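Progress note, Bekano planner work, April
To: programme office, Pirano fund
From: Gwenllian Maddocks

Short one this time, we are mid-integration and I'd rather send something than nothing.

Where we are
Planner now takes the whole desktop job as one task file instead of separate scripts. Memory and processor both in. Parts start in the fixture tray left of the tower, poses come from a calibration file, so moving the tray means redoing one file and not the lot. Old scripts archived. Tower stays on its side on the slotted table, side panel off, same for every run.
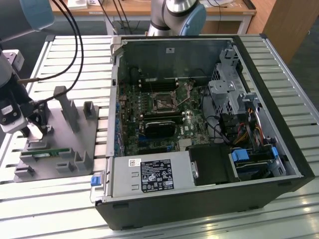

Perception
Socket detector retrained on 3,000 labelled crops. Good on the frame, less good on the lever, which is thin and gets lost against the board. Bellis did the labelling tool, still crashes on big batches, fix promised Thursday. Processor in the tray is found fine now. Shiny heat spreader was upsetting the depth estimate so we fit the edges from the colour image instead.

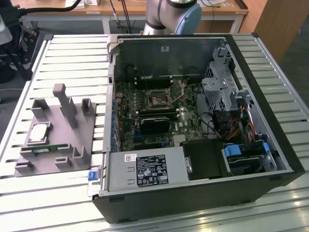 Collision model also redone. The drive cage and the power wires were one big box before and the planner refused half the sensible approaches. Cage is now a proper mesh, wires still a box (smaller). Planning time down to 297 ms on the bench machine, was well over a second. Memory slots done the same way, no changes needed to the grasp code.

Control
Processor handling is the hard bit. Wrist camera view goes straight into the Tomik controller, which corrects the tilt of the chip between the fingers before any move down to the socket. 101 logged attempts so far, logs all in the shared folder. Most of the misses are tilt, not postion.

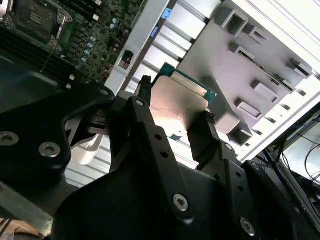
Force limit is set low for now and the controller backs off at first contact, slow but we want the socket pins intact. Next step is a small search pattern after contact, code written, not reveiwed yet.

Late / at risk
- replay viewer, two weeks behind
- lever detection, see above
- docs for the task file format, barely started

Spend on plan. Nothing needed from you except a yes on moving the docs to next quarter.

Gwenllian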